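Grasp labels, again

A few of you wrote to ask why I went quiet after the post on trajectory smoothing in April. I spent most of May inside a labeling tool, and I came out of it grumpier than I went in.

Background for anyone new. Our group collects manipulation data with hand-held grippers, two per person, a wide-angle camera on each. You tidy a room, the recordings get aligned, and somewhere downstream a policy is supposed to learn to tidy a room. My piece is the middle part, the software that decides when a grasp starts, when it ends, and what is between the fingers. That software is called Emton. I didn't name it and I didn't write the first version, but it's mine now.

Emton used to do the obvious thing. Finger opening goes down, then stops going down before it reaches fully closed, so something must be in the way, so that's a grasp. For cups, boxes and blocks it works well enough that people stopped looking at the output. Then Lucinda Mbeki started collecting in bedrooms with kids' stuff all over the place, and the numbers went strange in a way that took me too long to notice.

Soft things don't stop the fingers. They slow them down. A stuffed animal gives and gives, and the opening curve drifts toward closed over half a second with no clean corner in it anywhere. Looped toys are worse in a different way. Depending on where you pinch, you get one ring, three rings, or the hard bit in the middle, and those are three different curves for the same toy. Emton called a lot of these "closed on nothing" and threw them out. The episodes it kept were the ones where the toy happened to behave like a cup.

So we were quietly filtering the dataset down to the easy half, and then reporting that grasping looked solved. I said as much in the group channel and the first answer was that the vision model would fix it.

I have a low opinion of sentences that end in "the vision model would fix it." But Tae-yang Byun had already wired one up over a weekend, so I didn't get to argue from first principles, I had to go and look. His version takes the crop between the fingers and asks whether an object is held. He ran it on a held-out set of 2,000 crops and it scored very nicely. It scored very nicely because the held-out set came out of the same filter. It had hardly any plush in it.

We pulled a fresh set by hand from the raw recordings, no filter. It took Tae-yang and me 12 evenings, and I'd like those back. On that set the model was fine when a rigid object sat alone between the pads and poor when the background was busy. My favorite failure is that it likes color. Put something bright a couple of feet behind open fingers and it will report a grasp with great confidence. In a kid's bedroom there is always something bright a couple of feet behind the fingers.

Two grippers make it worse. Each camera sees its own fingers up close, and often the other gripper too, with whatever that one is holding. The old code assumed one camera, one pair of fingers, one object. If the neighbor's toy wandered near the middle of the view, it got credited to the wrong hand. Ignacio Ostrowski found one episode where a single toy was labeled as held by both grippers the whole way through, and it had been used for training since winter.

What I ended up building is boring. The fingers are always in the same part of the image for a given opening, so we mask using the finger geometry and only look at the strip between the pads. We compare the strip over time. If the pixels there move with the fingers while the rest of the room slides past, something is held. If they slide with the room, it's background. The opening curve still gets a vote, but it can't overrule the strip any more. The other gripper gets its own mask so its cargo is ignored.

This is the sort of view I use when I'm checking it:

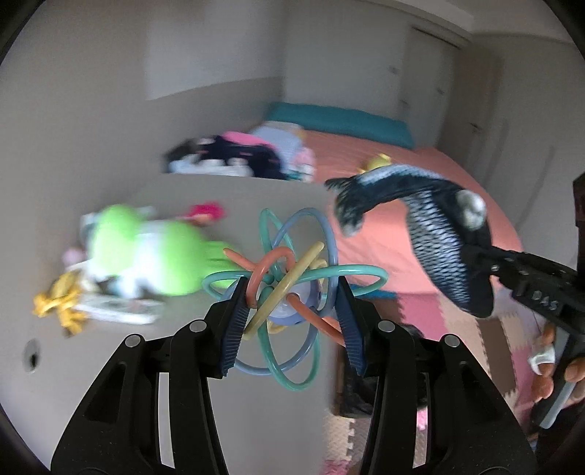

Looped teether in the near gripper, knitted fish in the far one. Bright green plush blurred in the background.

I keep that one open on the second monitor. With a single still, the strip test has nothing to compare, so all the tool can honestly say is "ask me again with more frames," and I made it say so. The old version would have given you a number. The teether also has gaps you can see through, so part of the strip is toy and part of it is room. I take a majority inside the pad area, which I don't love. Alaric Iwasaki thinks I should track the pieces separately and he's probably right, but he isn't the one maintaining it.

Does it work? Better. I'm not going to post a percentage, partly as I don't trust our test set yet and partly from having read too many posts where the percentage was the whole post. Things I know are still broken:

Fast wrist turns. Everything in the strip smears and the comparison gives up. I mark those stretches unknown and 20 frames of padding go with them, which is too many.

Fabric that hangs. If someone picks up a shirt by the sleeve, most of the shirt is outside the strip and swings on its own schedule.

Handovers. When one gripper passes to the other there's a stretch where both really are holding it, and my fix for Ignacio's bug now insists on picking one.

The planning people would like the labels by the end of the month so they can retrain. I've asked them to retrain on the old labels and the new ones with everything else held still, and to show me both. So far there is enthusiasm for the new ones only. If the policy gets better we will all say it was the labels, and if it doesn't we'll say it needs more data, and I would like for once to be able to tell.

The strip code is going into the shared repo under Emton's tools folder when I've cleaned up the config, which is currently 3 files that disagree with each other. If you have recordings with soft toys and two grippers and want to try it, leave a comment. Please don't send cups.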